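Red sweater shedding on everything, can I stop it?

Asked by Elaheh Bagheri, 28th September

I bought a fuzzy knit secondhand in August for 7 dollars and I love it, but I come home from work with fluff all over my black pants and my car seat. No label left in it, so I have no idea what the yarn is. Is there a trick to this or do I just live with it?

3 answers

Wagner Sampaio
Freezer. Put it in a zip bag overnight, shake it outside in the morning.

Alcides Aguiar
Freezer did nothing for mine, sorry Wagner! What helped was a cool hand wash with a tiny bit of hair conditioner in the rinse — then roll it in a towel and press, no wringing. Dry it flat. I also go over it with a soft clothes brush, always in one direction, and it sheds way less than it used to. Skip the sticky roller, it just pulls up more fibers. Mine's a red one too and I've worn it to death.
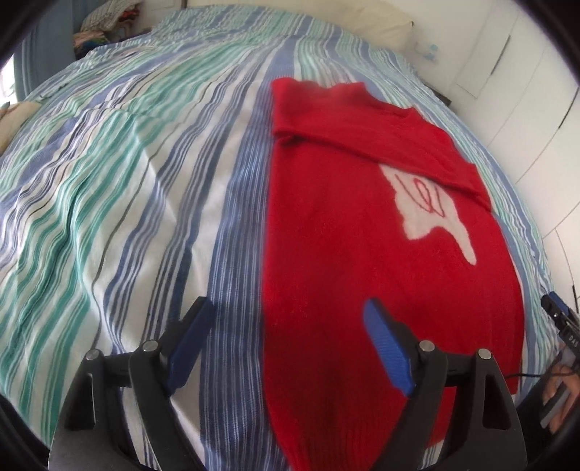

My red one, laid out on the bed

Jianguo Wan
Agree on the conditioner, but go easy, I used too much once and it felt greasy for weeks. Also wash it by itself the first time, reds can bleed. Does yours shed from the inside as well?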